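So Tinonville have won three in a row and the town has decided we're going up. I was at the Gamiswood game and I'm not buying it yet.

Two of those wins came against sides with 10 men. The third, away at Erard, was settled in minute 86 by a cross that I still think was meant for somebody else. We had 23 points at this stage last season too – and look how January went.

The new passing style is pretty until a team presses us, and Gamiswood pressed for all of 13 minutes. In that time we couldn't get out of our own half.

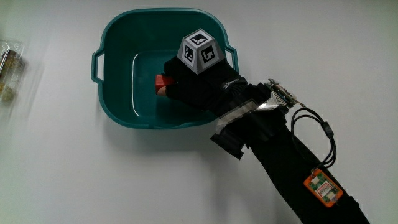 Red block, green basin.

Pop are next, at home. I'll go, but I'm not booking a day off for the playoffs.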